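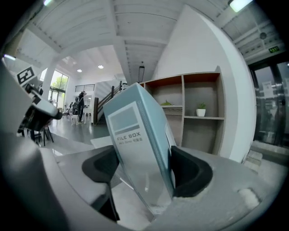 A pale blue-gray file box, tilted to show the label panel.

Last updated Dec 22, 2024

Do you need a file box, or do you need fewer papers?

Every winter the office supply places push the same cure for a messy desk: buy a box, buy a binder, buy a little shelf to put them on. I have bought all three more than once and my desk was still a mess by spring. So take what follows as advice from someone who doesn't much believe in storage products, and who uses a few of them anyway.

The cardboard file box

A file box hides paper. It doesn't sort it. If you tip a pile into one and snap it shut, you have the same pile with a lid on it, and you'll be tipping it out again the night before your taxes are due. My friend Xiaoqing Yin swore hers was organized. We went through it in November and pulled out 208 sheets, and 40 of them were worth keeping. The rest was manuals for things she no longer owned, and envelopes.

Where a box does earn its space is for papers you must keep and almost never read. Leases, old tax returns, closed accounts. Write the year on the label in pencil. People tell me a label maker is better, and maybe it is, but I've yet to see anyone relabel a box once the tape is on.

Don't pack it tight. You should be able to get your whole hand in and tip the papers forward. If you can't, take something out before you go shopping for a second box.

The ring binder

Good for papers you look at every month, bad for everything else. The holes are the problem. Nobody wants to punch a stack of receipts, so the receipts end up tucked in the front pocket, and then they slide out on the floor. Use a few clear sleeves for the odd sizes and leave it at that. Those big sets of colored tabs are mostly for looking at. I used two out of a pack of 20.

Store a binder standing up with the spine out if it's at least half full. A thin one will sag and the rings go out of line, so lay it flat and put nothing heavy on top.

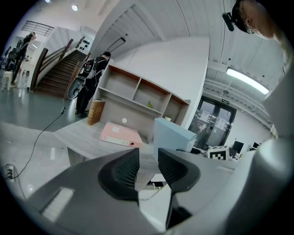

Binder flat on the desk, light blue box and thick book standing by the shelf unit.

The desktop shelf

I was ready to dislike these. They eat the back of the desk, and an open compartment is an invitation to put down a mug, a charger, a rubber band and a bill. But a mostly empty one is pleasant to work at, and I think the empty part is what people are paying for without knowing it.

If you have one, try this:

Leave at least one compartment with nothing in it. That's where today's mail goes, and it gets cleared before you stop for the day.

Keep the low section for flat things, or for nothing. Small stuff rolls to the back and you won't see it again until you move.

Stand your heaviest book at one end. It will hold up lighter books better than most of the bookends I've tried.

One plant, real or fake. Two is a windowsill.

Measure before you buy. Take your tallest box or binder and check it against the opening. If it doesn't fit inside, it will live out in front, blocking whatever is behind it, and then you've lost that end of the shelf.

What I'd skip

Matching sets. Naveen Bhardwaj wrote in to say his matching boxes made him tidier, and I'm glad – but he also said he'd thrown out half his papers the same weekend. I know which one I'd credit.

Scanning everything is the other one. Scan what you'd hate to lose. The water bill from four years ago can go in the shredder.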